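Gallery: The Gray Bin

Mirnix keeps a set of household items for sorting work at its Kerar site. Click a picture for the larger version.

Items are put in by hand and mixed before each round. Small assortments are used in the gray bins — fuller loads go to the Sugden room and have their own page.
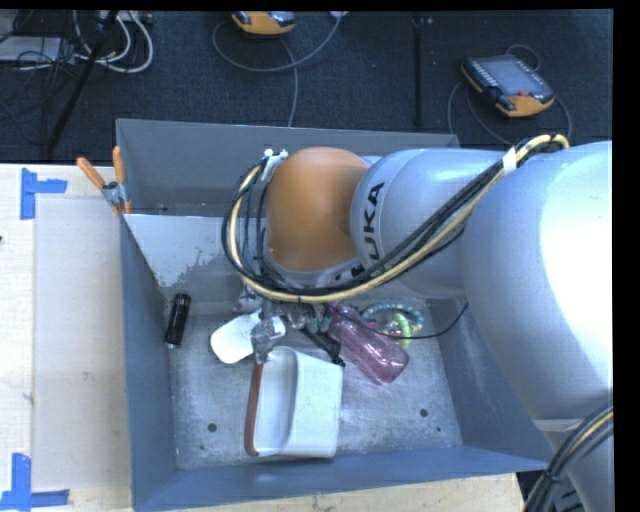 Page 4 of 33

White plastic container on its side, open end to the left, with a reddish-brown strip along the rim. It is the largest item in this bin. The white paddle-shaped piece is above and to the left of it, wide end down.

Next page: the Erora bins. Gallery updated Mar 20, 2026.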